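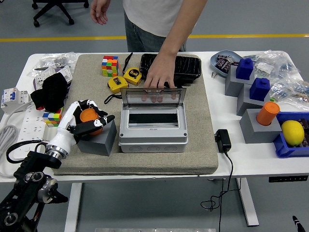 Records Fight Over Harbor Contract Goes to Court

The lawsuit over the Gavport surveillance contract will be heard in August, and the port authority is still holding back most of what it was asked for. The request covered every email between the authority and Plurnero, the security firm that got the work without open bidding. The authority says it found 100 pages. It released 8. Four of those are copies of the same cover letter, and the rest have the dates blacked out.

Readers who have followed this since the spring will remember the first excuse, that the contract was a matter of national security. That claim was dropped once it came out that the full price list had been sitting on the authority's own website for weeks. The new claim is that the emails are "draft opinions" and so exempt from the state records law. A price list is not a draft opinion, and neither is a signed change order.

The Erdem Report covered part of this last month, and it is worth reading for the timeline alone. It shows that Plurnero hired two former authority managers within 7 months of the award. The authority's lawyers call that a coincidence. They may be right, but the emails would settle it, and they are the ones keeping the emails in a drawer.

Skamodo, the small open-government group that filed the suit, is asking the judge to read the withheld pages in private and decide which ones the public can see. It is a modest request — judges do this all the time — and the authority is fighting it anyway. Its brief runs longer than the pages it has released.

Local papers have mostly left the story alone. The port buys a lot of advertising.

The hearing is open to the public. We will post the room number when the clerk assigns one, along with the full text of both briefs.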